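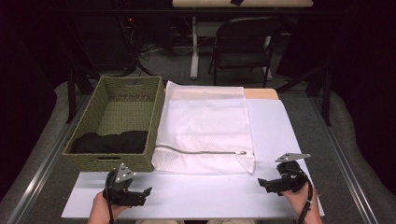 April 13, 2019 - production room, Kasetthorpe

Worked on the long interview for the parenting hour. Raw file is 46 minutes and the slot takes less than half of that. Saved as 2772 on the shared drive. Please leave the raw file alone and cut from the copy.

Started with levels. Sent the 1000 Hz tone from the desk to the Idulow recorder and the left channel came up low again, same as in March. Swapped the cable, no change. Swapped the input, no change. Turned the recorder's own trim up by 6 dB and the two sides matched. I'd still like to know why. The trim knob is easy to knock, so I put tape over it.

The guest's phone line has a hum under it for the whole first section. A narrow cut took most of it out, but a wide one made her sound like she was in a bucket. Went back to the narrow cut and left a bit of hum in. On the small speaker you can't hear it. 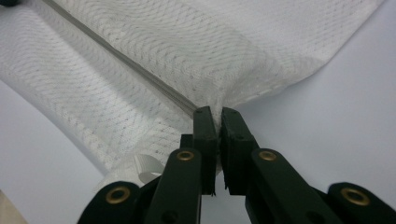 Edits

Took out the long answer on school funding. It's good but it belongs in the other program, and I've kept it as a separate clip. Moved the question about bedtime up to the front. There is a breath at the join that sounds doubled - try it again with fresh ears.

The host says "this week" twice. Fine if it runs on time, wrong if it gets held. Asked for a pickup line without it.

The Wositz software crashed once while exporting, with the noise filter still on. Rendered the filter first, then exported, and it went through. Do it in that order until there's an update. 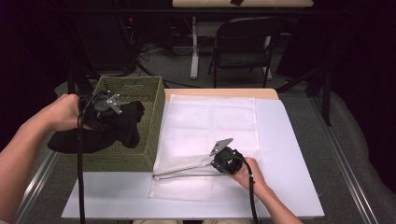

The finished mix still needs a listen start to finish by someone who hasn't heard it. I only checked the joins and the last two minutes, where the music from the Rathnayake disc comes in under the credits. It was too loud on the first pass. Pulled it down and started the fade earlier, so the web address is clear now.

Still to do: pickup line, the doubled breath, short blurb for the web page, new left channel cable anyway.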